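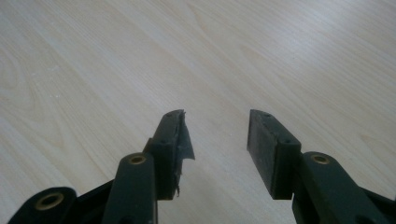 Ollanska, September

Does a bar of soap really need its own dish?

Grown-ups say a lot of things about soap. Some of them are true. Let's check a few, starting with the table.

Look at wood grain up close and you'll see long lines, and sometimes curves stacked up like hills. Those lines come from the way the tree grew. Wood can soak up water, and a shiny finish slows that down. Does it stop water forever? I doubt it. Finishes wear thin, so a soggy bar of soap is not a great thing to leave on a table.

So people buy dishes. Our local store, Linari, has one on the shelf with a sticker that says "Makes soap last 500 washes!" Whose washes? A quick rinse, or a scrub after digging up worms? The sticker doesn't say, so I don't believe it yet.

Still, a dish with a rim does one useful job. It keeps the drips and the goo in one place. You can wipe out a plastic dish in a minute. Try doing that with a tabletop that has had soap drying on it all week.

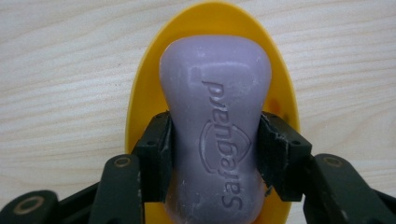 What about the shape?

The purple bar has Safeguard pressed into it, and it goes in at the middle like a peanut shell. Is a waist easier to hold? Maybe. Wet soap is slippery whatever shape it is, so I'd want to see a test.

You can do one. Get a plain bar and a bar with a waist, wet your hands, and pick each one up 29 times. Write down every drop. Do it over the sink, please.

Then look at your soap dish. Any marks on the bottom? Dried soap can leave them, and so can dirty hands. Wash it out and see if they come off.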